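4. Preparación del tablero y colocación de las piezas

Este capítulo se aplica al juego de xiangqi Firel, referencia 1555, con bandeja de almacenamiento. Se supone que el contenido del estuche ya se ha comprobado según el capítulo 3.

4.1 Superficie y orientación

1. Elija una mesa plana y estable, más ancha que el conjunto de tablero y bandeja. Deben quedar 30 cm libres entre el borde del tablero y el jugador que coloca.

2. Extienda el tablero con la cara impresa hacia arriba. Si conserva las marcas del plegado, aplánelo con la palma de la mano desde el centro hacia las esquinas y déjelo reposar extendido antes de colocar piezas.

3. Oriente el tablero de modo que cada jugador tenga delante un palacio (el cuadrado cruzado por dos diagonales). La banda sin cuadrícula que separa las dos mitades es el río y debe quedar paralela al borde de la mesa.

4. Compruebe la posición de la inscripción del río y de la referencia SX impresa en el margen. Ambas se leen al derecho desde un solo lado. El juego es válido en los dos sentidos, pero en partidas consecutivas conviene mantener siempre el mismo.

Nota: el tablero tiene nueve líneas verticales y diez horizontales. Las piezas se colocan sobre las intersecciones, nunca dentro de las casillas. Las pequeñas marcas en forma de cruz señalan las posiciones iniciales de cañones y soldados.

4.2 Bandeja

1. Sitúe la bandeja junto al tablero, en el lado de la mano que vaya a colocar las piezas. Los usuarios zurdos pueden invertir la disposición sin cambiar el resto del procedimiento.

2. Vacíe en ella las piezas de un solo bando. El segundo bando permanece en el estuche hasta terminar el primero.

3. Vuelva las piezas con el carácter hacia arriba. No es necesario ordenarlas por tipo.
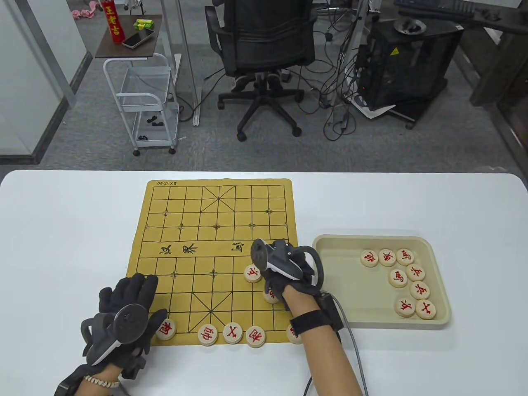 Mantenga la mano libre apoyada en una esquina del tablero durante toda la colocación. El material es ligero y se desplaza con facilidad cuando se ajusta una pieza por arrastre. Si el tablero se mueve, corrija primero su posición y después la de las piezas.

Precaución: no arrastre las piezas desde la bandeja por encima del reborde. Levántelas y deposítelas en vertical.

4.3 Identificación de las piezas

Cada bando consta de 16 piezas: un general, dos consejeros, dos elefantes, dos caballos, dos carros, dos cañones y cinco soldados. Los caracteres del bando rojo son los siguientes:

General: 帥 o 帅
Consejero: 仕
Elefante: 相
Caballo: 傌, 馬 o 马
Carro: 俥, 車 o 车
Cañón: 炮
Soldado: 兵

Las variantes de una misma línea designan la misma pieza. La diferencia es de grafía y no afecta al movimiento ni al valor. Si su juego incluye piezas de reposición, es posible que convivan dos grafías en el mismo bando.

Nota: el consejero (仕) y el elefante (相) se confunden con frecuencia en la primera colocación. El consejero siempre es contiguo al general; el elefante queda un punto más hacia fuera.

4.4 Fila de fondo

La fila de fondo es la línea horizontal más próxima al jugador. Las posiciones se numeran aquí del 1 al 9, de izquierda a derecha, vistas desde el bando que se coloca.

1. Coloque el general en la posición 5, en el centro del borde inferior del palacio. Todas las demás piezas se refieren a él.

2. Coloque los consejeros en las posiciones 4 y 6.

3. Coloque los elefantes en las posiciones 3 y 7.

4. Coloque los caballos en las posiciones 2 y 8.

5. Coloque los carros en las posiciones 1 y 9.

El orden indicado es el recomendado para el primer montaje. Un usuario con práctica puede colocar las piezas según las toma de la bandeja, incluidas las de filas superiores, siempre que realice después la comprobación del apartado 4.6.

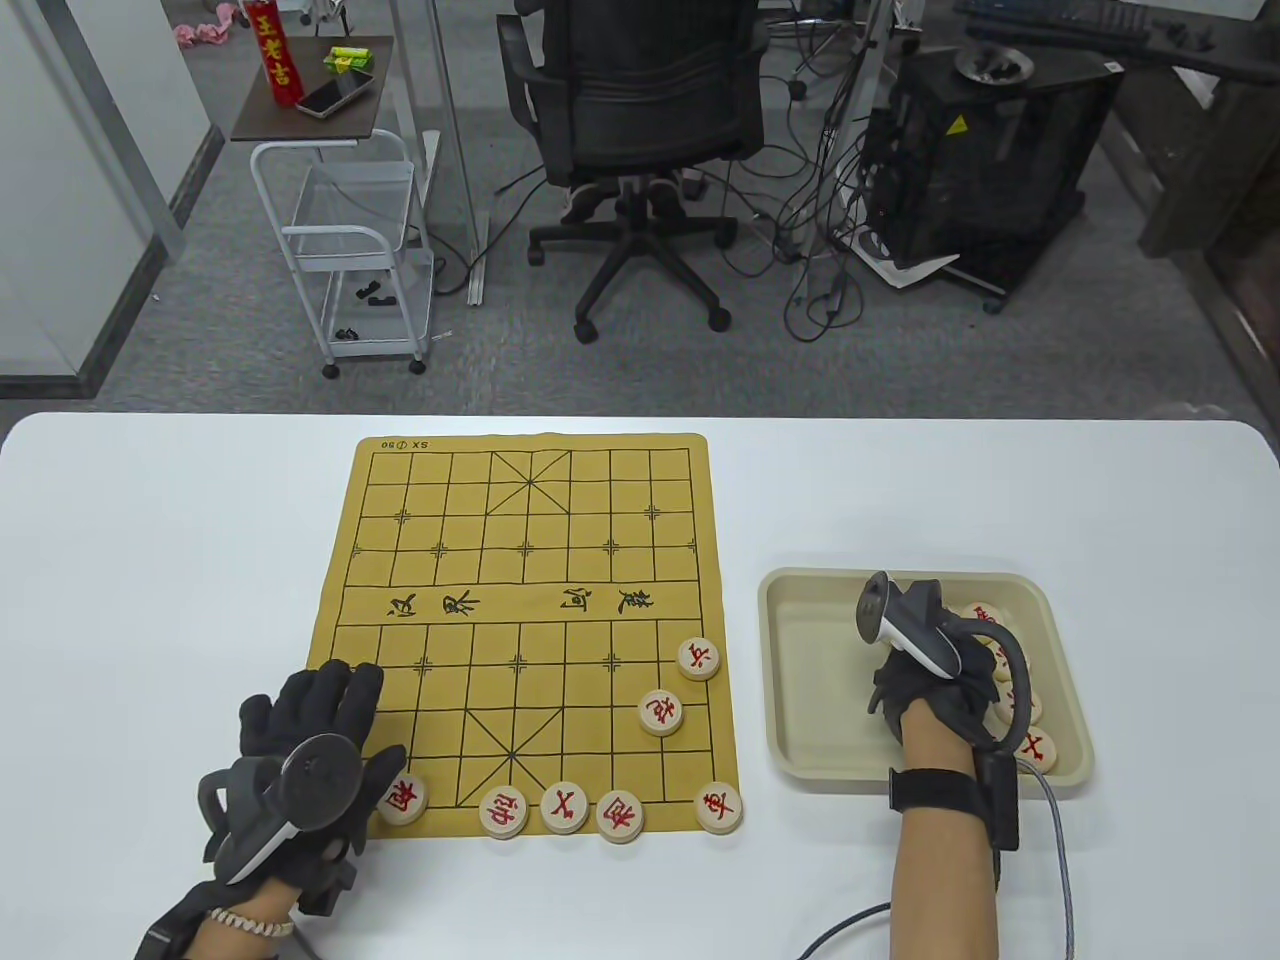 Figura 4-2. Colocación parcial del bando rojo, con el general en su posición y la bandeja a la derecha del tablero.

Las piezas de las posiciones 1 y 9 se apoyan sobre las líneas laterales. Es admisible que el disco rebase ligeramente la cuadrícula; lo que debe coincidir con la intersección es el centro de la pieza. Si un carro queda apoyado en parte sobre la mesa, desplácelo hacia dentro hasta que asiente plano.

4.5 Cañones y soldados

1. Cuente tres líneas horizontales desde el borde propio, incluida la de fondo. Coloque los cañones en esa línea, sobre las verticales 2 y 8. Las dos intersecciones llevan marca de posición.

2. Pase a la cuarta línea horizontal. Coloque los cinco soldados sobre las verticales 1, 3, 5, 7 y 9. Entre cada dos soldados queda siempre una intersección libre.

3. Verifique que la quinta línea, la orilla propia del río, ha quedado sin piezas. 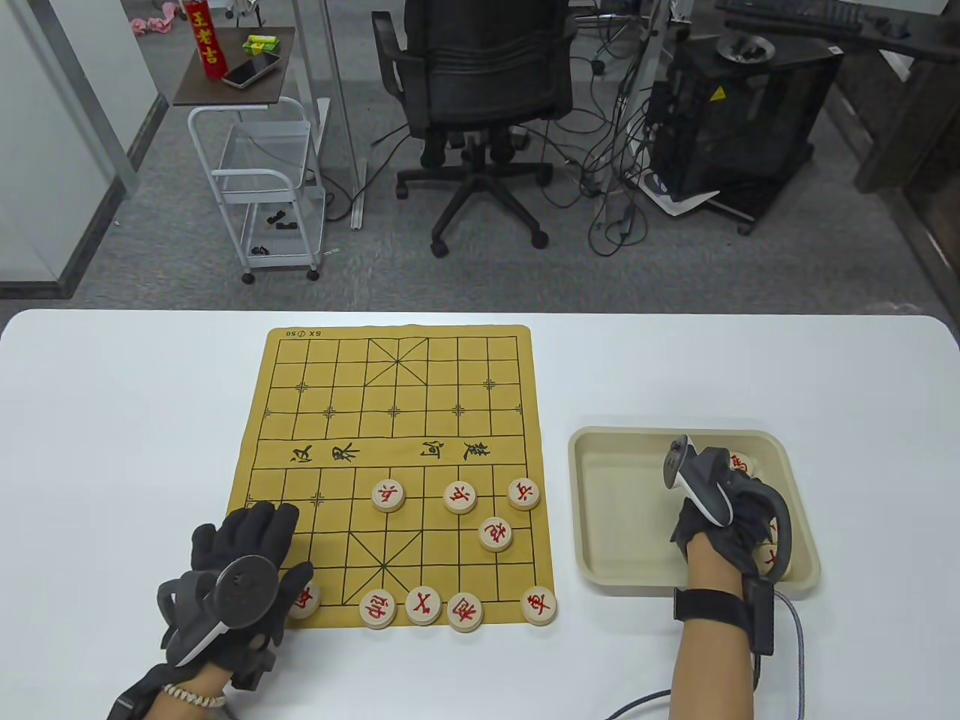

El error más habitual en este paso es adelantar los soldados una línea y situarlos en la orilla. La quinta línea no lleva marcas de posición, por lo que basta con buscar la cruz impresa alrededor de la intersección. En las verticales 1 y 9 solo aparece la mitad interior de la marca.

Un segundo error es alinear el cañón con los soldados. El cañón ocupa la línea inmediatamente inferior y, visto desde el jugador, queda en el hueco entre dos soldados.

Precaución: al alcanzar las posiciones de la cuarta línea, evite pasar la manga o la muñeca sobre la fila de fondo. Si alguna pieza se desplaza, céntrela antes de continuar.

4.6 Comprobación

Realice la comprobación con el bando completo y antes de retirar la bandeja.

1. Recuento por líneas: nueve piezas en la primera, ninguna en la segunda, dos en la tercera y cinco en la cuarta.

2. Simetría: la vertical 5 divide el bando en dos mitades iguales. Una pieza sin pareja al otro lado indica un intercambio, por lo general entre consejero y elefante.

3. Bandeja: debe estar vacía. Si queda alguna pieza, localice el hueco correspondiente — empiece por los soldados de los extremos.

4. Lectura: gire los discos cuyo carácter no se lea al derecho desde su propio bando. Este ajuste es opcional.

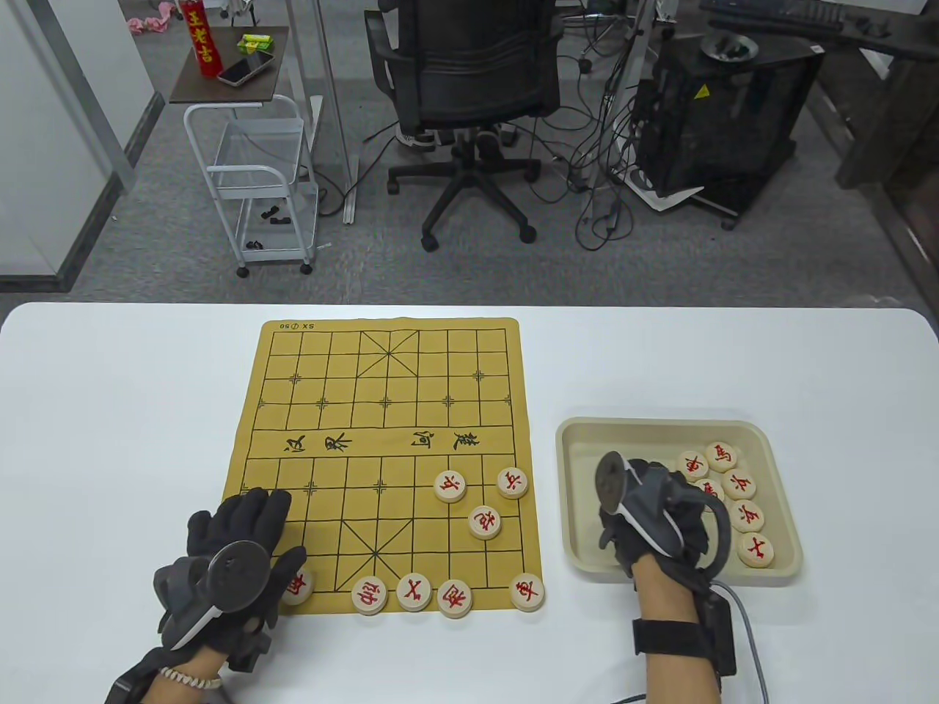
4.7 Segundo bando

1. Traslade la bandeja vacía al lado opuesto de la mesa, o gire el tablero media vuelta con las piezas puestas si solo hay un operador. En este último caso sujete el tablero por dos esquinas opuestas y gírelo sin levantarlo.

2. Vacíe en la bandeja las piezas del segundo bando y repita los apartados 4.4 a 4.6.

3. Compruebe que los dos generales se encuentran en la misma vertical, uno frente a otro.

Nota: varios caracteres cambian entre un bando y otro (general, consejero, elefante y soldado, entre ellos). Consulte la tabla del anexo 2 — no utilice la lista del apartado 4.3 para el segundo bando.

4.8 Recogida

1. Retire primero las piezas de un bando y guárdelas antes de tocar las del otro.

2. Limpie los discos con un paño seco. No emplee alcohol ni productos para muebles sobre los caracteres.

3. Enrolle el tablero con la cara impresa hacia fuera. No coloque objetos de más de 200 g sobre el tablero enrollado.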